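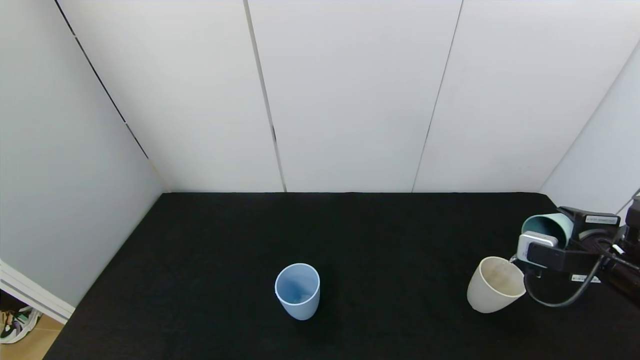

What is the difference between steeping a tea and stewing it? Time, mostly. Steeping stops when the flavour you want is in the water; stewing is what happens while you answer the phone.

Tea Tasting, Session 4: Water, Leaf and Patience
Notes by Lâm Chu
Revised 3/13/18 (throw away the old set, the timings on page two were for a different pot)

Reading before the session: the chapter on oxidation, or as much of it as you can stand. The part on withering matters. The part on the author's boat does not.

1. What comes out, and when

Caffeine leaves the leaf early and so do the things that make tea smell of anything. The tannins are slower. They give a black tea its grip, and in small amounts you want them. Left too long they take over, and your tongue feels as if it has been wiped with a sock.

Leaf size changes all this. The dust in a cheap bag gives up nearly everything in the first minute or two, so the bag that has sat in the mug since breakfast has nothing left to offer but spite. Large whole leaves are slower and can be used again. Last term several of you wrote "stronger" in your tasting notes when you meant "more bitter". They are different words and I mark them differently.

2. Water

Green teas want water well off the boil. Black teas can take it straight from the kettle. Oolongs sit in between and will be argued over in session 5.

Hard water dulls the taste and leaves a film on top. The film is harmless, though it looks like something a canal would do. Our tap water is hard, so we use the filter jug, and whoever empties the jug fills the jug.

3. The house method

Leaf: 5 grams to the small white pot. Use the scales. Spoons lie, especially with rolled oolongs, which weigh far more than they look.
Warm the pot and tip that water away.
Pour, put the lid on, start the timer.
Black tea: three minutes. Green tea: 30 seconds for the first pour, a little longer for each one after.
Pour the whole lot out when the timer goes. A pot left half full is still brewing, whatever you may feel about it.

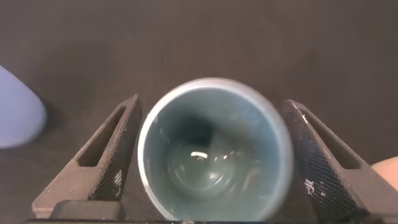
Taste once while hot and again when the cup has cooled. Heat hides faults, and most sellers know this, so they serve samples at a temperature that hides everything else as well. A good tea is still pleasant lukewarm. A poor one goes flat, or metallic, or starts to remind you of wet cardboard.

Slurp. It spreads the tea over the whole tongue and pulls the smell up behind the nose. It is also rude, and you will get used to it by June.

4. Teas for this session

Zondero, a broken-leaf black. Brisk, dark, not subtle. Good with milk, and I will not be taking questions on milk.
Lý, a green. Grassy at first, then sweet. Very easy to ruin.
Veria, a blend. I have my doubts about it and would like yours before I tell you mine.

5. Written work

One page on any two of the three. Say what you smelled before you say what you thought. "Nice" is not a tasting note. "Smooth" is allowed once per page, and after last year's papers I consider that generous.

Spare leaf is in the tin marked Plestamura, which no longer contains any Plestamura.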